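Two arms, one table, and a very stubborn planner

28/05/2025

The kettle has been on more than the arms have this month, which tells you something about how the software has been going. I promised a proper write-up of the stacking work when I moved up to Pundthorpe, and a few of you have been kind enough to keep asking, so I've finally sat down with a large mug and a packet of ginger biscuits to get it all out of my head.

For anyone new, the job sounds like something a toddler could manage. Cubes go on the table, there is a square of tape, and the cubes have to end up in the square, stacked. There are two arms to do it with, and my bit is the software in between: the part that works out where the cubes are, the part that decides which arm goes first, and the part that tells the joints what to do about it. I call the whole pile Kindis, after a cat I used to know, and it has about as much respect for instructions as she did.

I'll start with perception, as it ate most of my spring. Each arm has its own camera at the wrist, and I had a lovely idea that I could do without any fixed view at all. The wrist cameras get in close, after all, and close is where you want the accuracy. What I hadn't thought hard enough about was how much of the picture is taken up by your own fingers, and how much a shiny table can upset a colour threshold. A streak of light across the wood would swallow the edge of a cube, and the detector would cheerfully report that the cube was a good deal narrower than it had been a moment ago.

So now each wrist view gets a mask for its own gripper, drawn by hand once and then left alone, and anything very bright is treated as "don't know" instead of "table". That second change was 3 lines of code and I am still a bit cross about it! The other arm has to be masked as well, and that can't be drawn by hand because it moves. I project its model into the view from the joint angles and grow the outline a little. It's greedy, and it does sometimes eat the side of a cube when the other gripper is right up against it, but the tracker remembers where the cube was and fills in the gap.

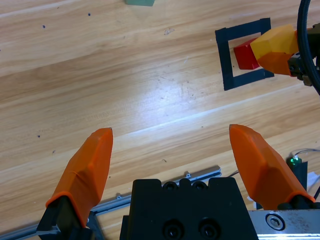
Taking turns

The planner is where I've had the most fun and lost the most sleep. My first version planned for both arms together, every joint at once, and it produced some truly beautiful paths, if you were willing to wait for them. I was not. Siriporn Yimyam, who has far more patience than I do and reads my code over the phone with me, suggested I stop trying to be clever and give the tape square a lock, just as you would a shared file. An arm asks for the square, gets it, does its business, backs out to a safe height and hands it back. Meanwhile the other one can go where it likes, as long as it stays outside.

It took an afternoon to write and then the best part of a fortnight to get right – mostly because I had put the release in the wrong place. The lock was given back when the fingers opened, when it should have been when the arm had cleared. On paper those are nearly the same moment. In the simulator they are a collision, and quite a loud one if you have left the sound effects on, as I had.

I ran 2,000 simulated stacks over the bank holiday with the old release and 1,181 of them went through cleanly, which I'd have been pleased with in March. I haven't got a matching figure for the new version yet, so please don't ask me for one. The long run is set up and waiting for me to stop fiddling with it.

Then there's the letting go. Placing one cube on another is mostly a question of how you stop. I come down at full speed to 15 millimetres above the expected height, then slow right down and watch the motor effort until it rises. If it rises too early the arm backs off and looks again. I did try trusting the measured height alone, and I'd gently recommend you don't, unless you enjoy crawling under benches.

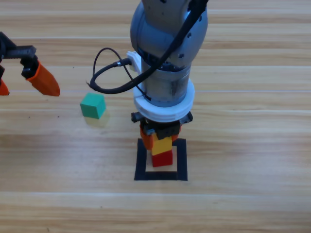
Yellow on red inside the tape, with the green cube still out on the table.

Next up is the logging, which is a muddle. Both arms write to their own file with their own clock, and lining them up afterwards is a miserable way to spend an evening. I've been looking at Soltar for it, and if anyone has used that with two controllers on one machine I would love to hear how you got on. I'm hoping to have it sorted by the end of June, along with a tidier version of the masking code that I wouldn't mind other people seeing. The comments are open, and I do read them all, even if it takes me a while to answer.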